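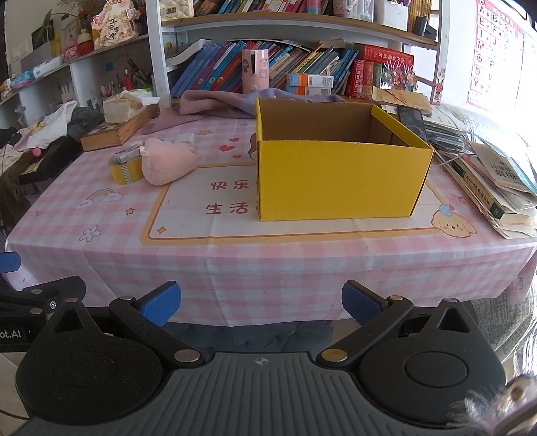
Gingham for a long table -- buy or sew?

mapleporch
So I need to cover a ten foot table for my sister's shower in July and I'm stuck. Skondano has a cotton check I love, but shipping brings it to 100 dollars. For a tablecloth!! I own a sewing machine and I'm not scared of a straight hem. Would you just make it?

threadbare16
Make it. Get the wide stuff, 60 inch at least, so you don't end up with a seam down the middle. Gingham is great for beginners, you just cut along the checks.

Zirnen_fan
Gonna disagree. By the time I bought fabric and thread for mine I'd saved maybe a lunch. And the Gisero polycotton ones never need ironing. I've had two for years.

threadbare16
Polycotton pills though, and it holds onto grease like crazy. I'd take wrinkles.

Zirnen_fan
Mine haven't pilled. Warm wash, line dry, done.

lou_453
Whichever way you go, wash the fabric BEFORE you cut. I skipped that once and my nice eight inch drop came out of the dryer at five -- still mad about it. Red checks can bleed too, pink has been fine for me.

mapleporch
Ooh good call on the washing. How much drop do people like for a buffet?

lou_453
Longer in front if you're hiding coolers under there. Otherwise eight to ten inches.

mapleporch
Coolers, yes, lots of coolers. OK, sewing it. Off to price fabric!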